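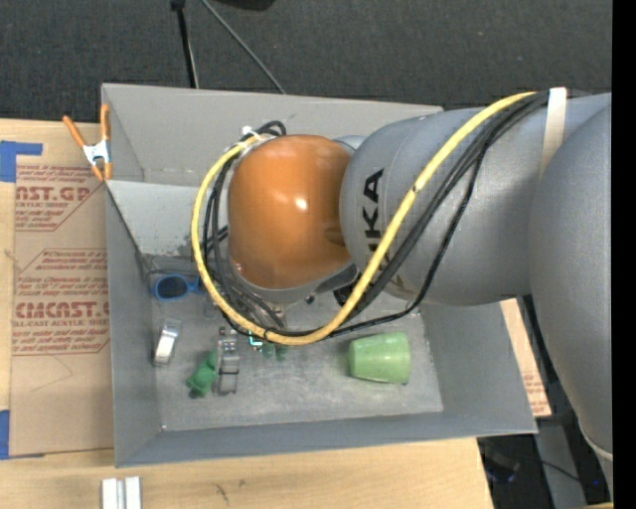

Notebook, 31/01/2026. Equipment planning for the next round, first proper pass, and I want to get it all down in one place before I lose the thread again (half of it is on sticky notes and the other half is in the margins of the Trevotetti quote). The short version is that we have to decide what we spend on the picking cell between now and May, and my feeling after this week is that most of the money should go to the dull parts. Take the cables. On the KUKA we have the fat yellow one looping right under the orange wrist cover and back up its left side, with the black bundle following nearly the same path, and it's all held with a cream strap and a white tie. I'm fond of that strap, but I would like a real dress pack on the list this year, one that keeps everything close to the arm when the wrist is down inside the bin.

So, the dress pack. Panivach make one in two lengths and I asked for prices on both. The short kit is 429 dollars and the long one is 653, and I went back and forth on it all morning. The short one should do for the bin work as we run it now. But if we ever move the bin to the far end of the table, which has come up more than once, we'd be pulling on it at full reach, and then we'd be buying the long one anyway and feeling silly. I've penciled in the long one. If anybody feels strongly the other way, please write it under here and not on the whiteboard, it gets wiped!

Next, bins. The gray one has served us very well and I don't want to retire it, but the floor is scuffed up and the slanted panel is worn along its lower edge, with dark marks all over that part. I don't mind how it looks. What I mind is that we keep arguing over whether the background matters to the segmentation, and I'd love to settle it by having a clean bin of the same shape to swap in. Trevotetti will sell us a plain one, flared walls, near enough the same depth, but their minimum order is 12 and I can't think what we'd do with the other eleven. I'll ask if they'd split a carton. Failing that, Baldursdóttir downstairs (the plastics shop, for anyone new) might form us one, and I'd sooner give them the business in any case, they were so patient with us over the brackets.

Clamps: the spring clamp with the orange handles is on the corner of the bin again, and I like it there, it's quick. A proper fixture plate would be better for repeatability and I've put it down as a "would be nice." We could make the plate ourselves on a slow afternoon, so please treat that line as material cost only.

Acrylic. We still have sheet with the brown paper on it, so no acrylic in this order, please. I'm writing that down mostly for my own benefit, as I have a history of ordering more whenever I'm on the supplier's page for something else.

Test objects deserve a small line of their own. I'd like to set aside 50 dollars and let people just go and buy things. The mix is good already, with the blue sunglasses and the green cup and the little metal and see-through bits, but the see-through bits are where I expect the depth data to be poorest and I want more of them, in more sizes. More cups too, different colors, some with handles. Keep the receipts in the envelope in the top drawer.

Bigger question, left open on purpose: the second camera. Stumolberg is the project that would pay for it, and they want a written case with the mounting spelled out, so we can't only say "we'd like another angle." I think the case is a decent one. With the wrist low in the bin the arm and its cables hide a good part of the floor from the side, and a view from the opposite end should get us most of that back. I'll draft a page and leave it in the shared folder. Whoever has the measurements for the overhead rail, could you drop them in there as well?

Still to do on my side:
- lead time from Panivach on the long kit
- ask Trevotetti about splitting a carton
- walk down to Baldursdóttir with the bin dimensions
- first draft of the Stumolberg page
- find out who ordered the extra blue tape, and thank them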